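Why Does My Bike Squeak? A Semester Project on Chain Lube

I picked this topic because my bike was driving me crazy. That is the whole reason. Everybody else in the class was doing something with water quality or solar panels, and I went up to the front of the room in February and said I wanted to study squeaking. I got a laugh, and then I got a yes, so here we are!

The question I started with was pretty simple: does the kind of lube you put on a bike chain change how long it takes before the chain starts making noise again? I ride to school every day, mostly flat road with one nasty gravel bit by the river, and I was putting oil on my chain whenever it got annoying. No system at all. I figured there had to be a better way to go about it (and I sort of wanted an excuse to buy stuff).

What I tested

I used two lubes. One is a wet lube called Clokari, which is thick and kind of honey colored and gets on everything you own. The other is a wax lube, Skustano, which goes on like skim milk and then dries. My bike is an old Verbeke city bike with a single chainring in front, so there isn't much fancy going on back there. I bought a new chain for the project so I wouldn't be measuring five years of my own neglect.

My plan was to clean the chain all the way down, put on one lube, and ride until it squeaked. Then clean it all off and do the same with the other one. I kept track of distance with a Triteck bike computer, the cheap kind with a magnet on the spoke. A "squeak" counted when I could hear it over my own breathing on the flat part by the school fence, two rides in a row. I know that's not super scientific. I tried using a sound meter app on my phone first and it mostly measured wind.

How the riding went

The wet lube went first. For the first couple of weeks it was lovely, dead quiet, and I was feeling very smug about it. Then the gravel bit got to it. Wet lube grabs dust like you wouldn't believe, and by the end the chain looked like it had grown fur. But it kept going and going! I logged 968 kilometers total over the whole project, and the bigger share of that was on Clokari. It just got uglier and uglier while staying pretty quiet.

The wax was the opposite. The chain stayed so clean I could touch it and then eat a sandwich. But the first real rain washed it out, and I had squeaking two rides later. I put on a second coat and started that part over, which my teacher said was fine as long as I wrote it down, so I am writing it down. The second coat lasted longer, with mostly dry weather, but it still didn't catch the wet lube.

I also wanted to know about cleaning time, since that's the part I hate the most. Getting the wet lube off took me 23 minutes with a brush and a bucket of degreaser, and I had to change my shirt after. The wax chain needed a wipe with a rag and I was basically done.

Problems I ran into

The chain guard was a much bigger deal than I expected. On my bike it covers most of the chain, so I couldn't see or reach anything without taking it off, and I must have had it on and off more times than I rode to the store. The screws are tiny and sit way back behind the crank. I started out with a stubby driver from the kitchen drawer and chewed up one screw head pretty badly. After that I switched to the one in the photo, with the long thin shaft and the black and yellow handle, and getting in behind the crank went a lot easier.

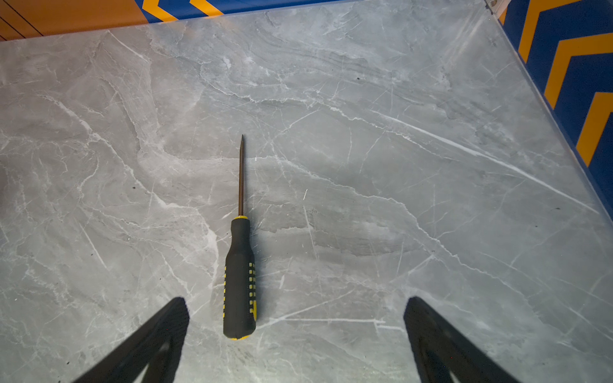 Weather was my other big problem, and I should have seen it coming. The wet lube got a dry stretch to start with and the wax got rain almost right away, so it wasn't a fair fight. If I had two bikes I would run both at once on the same roads. I also think my ears got pickier as the weeks went by. By the end I was hearing squeaks that were probably just my saddle, and I had to get off and push the bike along with my head down next to the chain to check that the noise was still coming from there.

What I think now

For my ride, in my weather, the wet lube lasts longer between squeaks and the wax is so much nicer to live with. I'm going to use wax in the summer and go back to the messy stuff when it starts raining. I would love for somebody to redo this with a bike that has gears, because I have a feeling all that sideways bending changes things a lot. My saddle still squeaks, by the way. That could be next year's project.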